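The Bits and Bobs Table at Tollilcombe

Hello again, and thank you for all the kind messages since December. Several of you asked to see more of the everyday things from the workroom, the ones that live in drawers and on hooks and never get much of a fuss made of them, so I have finally sat down with a pot of tea. Do forgive the rambling, I never could write a short page!
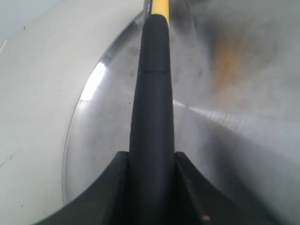
My own fondness for tools goes back to my grandfather's shed, where everything had its nail on the wall and woe betide the child who put the pliers back on the wrong one. I still like a handle in a good strong colour, mostly so I can find it again under a heap of sandpaper and old envelopes. Mathis Ferrand teases me for this, but he has lost over 70 pencils in that workroom, so I take no lessons from him.

Next comes the hammer, which gets borrowed more than anything else we own and has hung pictures in half the houses down our lane.

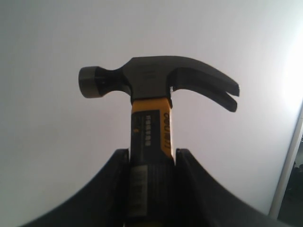
Claw hammer, head up, with its yellow and black handle against the pale wall.

Hilde Kuipers wanted something shiny to go with all this, and she does have an eye for it. I am very partial to plain metal dishes myself (screws, buttons, the odd boiled sweet, they all end up in one sooner or later).
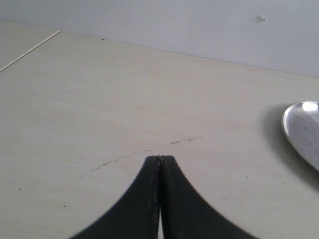

Pale tabletop with a shiny silver dish, just peeping in at the right.

More to follow once Lorraine Baxter and I have been through the bottom drawer.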